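How to Protect a Work Table Before a Craft Session
Nernham Community Workshops: guidance for room users
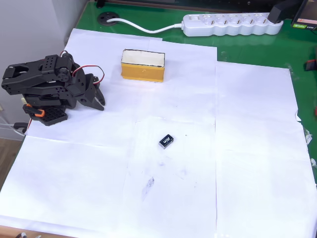
Tabletop covered with overlapping sheets of white paper.

Users of the Nernham rooms are asked to cover every table before paint, ink or glue is opened. Plain white paper is supplied in packs of 2,000 sheets and is kept in the tall cupboard beside the Mogensen Room.

What you will need
Plain paper
Low-tack tape
A damp cloth and a dry cloth
A paper sack for used sheets

Step 1. Wipe the table with the damp cloth and dry it fully. Paper laid on a damp surface will wrinkle and may stick.

Step 2. Begin at the far side. Lay the first row of sheets flush with the table edge.

Step 3. Lay the next row so that it overlaps the first by 40 mm. Continue towards yourself until the surface is covered.

Step 4. Tape the outer corners to the underside of the table. Tape must not be applied to the varnished top.

Step 5. Add a second layer where ink or wood stain is to be used.

Clearing away
Lift the sheets from the edges inwards, folding any spills into the middle. Sheets that are still clean should be returned to the cupboard. Painted or glued paper goes in the sack and may not be placed in the recycling bins.

Marks left on a table should be reported to Chantal Gauthier, Room 67, before the next booking.

Guidance revised 30 July 2018.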